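Week 4 handout: Wood moves, and what to do about it

Notes for Intro to Furniture Making, Tuesday evening group

I talked fast last week and a few of you asked for this in writing, so I've typed up my board scribbles and added the bits I skipped when we ran over. Read it before you buy lumber for your side table, please! Every year somebody turns up with a gorgeous wide board and a plan to screw it down solid all the way around, and I have to be the one to break the news.

Where the water is

A living tree is full of water. Some of it sits loose in the cells, like water in a straw, and some of it is held in the cell walls themselves. The loose stuff goes first as the wood dries, and while it goes the board gets lighter but hardly changes size. Once the loose water is gone (that point is called fiber saturation, and at 30 percent moisture content you can call it there for this class) the walls start giving up their share, and now the board shrinks.

Moisture content can go over 100 percent, by the way, which bothers people. It's the weight of the water divided by the weight of the dry wood. So a fresh-cut piece that reads 104 percent has a bit more water in it than wood. I brought one in my first year of teaching and it dripped on the bench.

Kiln-dried lumber doesn't stay at the number it left the kiln with either. It goes on trading moisture with the air for as long as it exists. Summer comes, the air is damp, the board swells. January comes, the furnace runs all day, the board shrinks again. Your great-grandmother's dresser with the drawers that stick in August is still doing it.

Three directions, three amounts

Think of a bundle of drinking straws. Along the straws, almost nothing happens. A table leg does not get shorter in winter in any way you'll ever notice. Across the straws is another story, and there are two kinds of across:

Radial means in the direction from the center of the tree out to the bark. Moderate movement.

Tangential means along the curve of the growth rings. The most movement, and for many common woods close to double the radial.

That gap between radial and tangential is why flat-sawn boards cup. The two faces want to shrink by different amounts and the board bends to settle the argument. If you look at the end and picture the rings trying to straighten themselves out, you'll guess the direction of the cup nearly every time. I still do this at the lumber rack, holding my hand up and bending it, and I get looks.

Reading a board at the rack

I'd like you to look at the end first, then the face. On the end, check the angle of the rings to the wide face. Close to flat, it's flat-sawn. Close to upright, it's quartersawn, and somewhere in the middle we call it rift-sawn (lumberyards are a little loose with that word, so look for yourself).

On the face, flat-sawn boards usually show those arches people call cathedrals. Quartersawn and rift-sawn faces tend to show straight lines running the length of the board. Straight lines on the face are a good hint and the end is the proof, so don't pay extra for quartersawn until you've looked at the end. Fine, close lines like these are what I mean when I say straight grain:

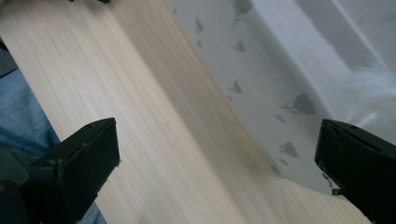
Letting it move

Right, so you've got your board and you've accepted that it's going to move. You can't stop it. Glue won't, screws won't, and a finish only slows things down. What you can do is decide where the movement goes.

Tabletops. Fasten them so they can slide across the grain. Figure-eight fasteners, wooden buttons in a slot, or screws through slotted holes will all work. I like buttons, mostly because you can make a pile of them out of scraps while the glue dries on something else. Leave a gap between the button's shoulder and the apron so it has somewhere to go.

Frame and panel. The panel floats in its groove with no glue. If it rattles, one small dab in the middle of each end is fine, and it will still spread both ways from there. Finish the panel before you assemble the frame, or in winter you'll get a pale stripe of bare wood peeking out along the sides.

Breadboard ends. Glue only the center few inches. The outer pegs go through slots in the tenon, stretched side to side. Your ends will be flush with the top for maybe two weeks a year and I promise you get used to it.

Drawers. Fit them loose in winter and snug in summer. Yes, that means you need to know what season it is while you're planing! Write it on the bottom in pencil if you think you'll come back to it later.

Storing it at home

Bring the lumber into the room where you'll be working and leave it alone for a couple of weeks. Stack it flat with thin sticks between the layers, lined up one above another, so air reaches both faces. Please don't lean it against a wall behind the radiator. And please, please don't lay one board flat on a concrete floor, where the bottom face picks up damp and the top face doesn't. I've ruined a nice piece of cherry that way and I knew better.

If you rough-mill first, leave the pieces a little thick, let them sit for a few days, then mill to final size. Fresh-planed wood likes to sulk for a bit before it makes up its mind.

For next week

Bring one offcut, any species, at least as wide as your hand. Mark the growth rings on the end with a pencil and draw an arrow for the way you think it will cup. We'll put them all on the shelf over the heater and look at them again at the end of the course.

Do exercise 11 in the packet, the one on the slotted screw holes. Work out the slot length for your own tabletop width, using the movement chart on the back page, and use the tangential column if you haven't bought your boards yet.

The shop opens at 6:30, so come a little early if you need the jointer.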